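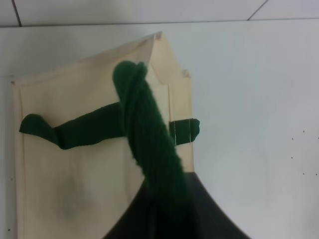 Bag 19, front panel. Band and twisted strap, both in the green. Smudge lower left.

October 26, 2019

Bag notes, continued from the page with the tea on it.

The plan for the Baliscombe order was a plain cream tote with a green band across the front and a twisted green strap over the top of it. On the drawing the strap looks like rope. On the bench it looks like something you would find under a hedge, but I have grown fond of it and so has Huang, who has asked for the next lot in the same green. We have enough for the next lot. We have enough green to do the curtains.

Band first. I am tacking the right end down at the seamed border and letting it run a little past the edge. The drawing has it finishing flush. Flush looked mean. If Baliscombe complain I will say it is a tab, and they can hang things from it.

The left end is still lumpy. I folded it under, then folded it again, and now it has a knuckle. Options are to trim it back and start again, or to press it under a cloth and hope. Have pencilled in hope. Dinesh, if you are reading this, yes, I did see your note about trimming before folding, and yes, it was in capitals.

Strap: roll away from you, keep the tension on, pin at the loop before letting go. If you let go before pinning, it unrolls with what I can only call enthusiasm. Cut length on this one was 60 cm, which goes to nothing once it is twisted. Add a bit for the loop next time. The ridges look best when the twist is slightly uneven, so for once my hands are an advantage.

The smudge. Greyish, lower left, on the cream. I don't know what it is and have stopped asking, as everyone in the building has an alibi. Try the Lemow soap on a scrap first. The last time somebody went straight in with the strong stuff we ended up with a clean patch, and a clean patch on cream canvas is just a stain going the other way. If it won't shift, this becomes the shop sample and lives with its face to the wall.
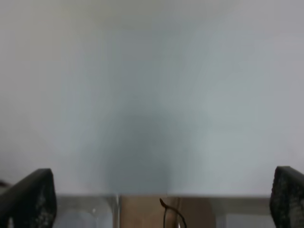
Dinesh Shetty
Bench lead, soft goods

Adding to the above as I have the pen.

It was in capitals because the lower case version was ignored in three separate notebooks. Trim the band, then fold it. One fold. The knuckle will not press out, it will press flat and shiny, and then we'll have a shiny knuckle.

Agree on the tab. Put it on the drawing, though, or the December lot will come out flush and we shall have two kinds of bag and an argument.

Thread: keep to the white on the green ends. I know it shows. I like that it shows. There are 200 m left on the Jutinier reel, and the shelf card says 337, so either the card is old or someone has been flying kites.

Creases in the panel are from folding it to fit the wrong box. Please hang the panels. There is a rail. It was put up for this and at present holds one coat.

Still to do: redo left end of band, soap test on scrap, new card for the thread shelf, ask Huang whether they want the loop at the top left proud or stitched down. I'd stitch it. Whose coat is it?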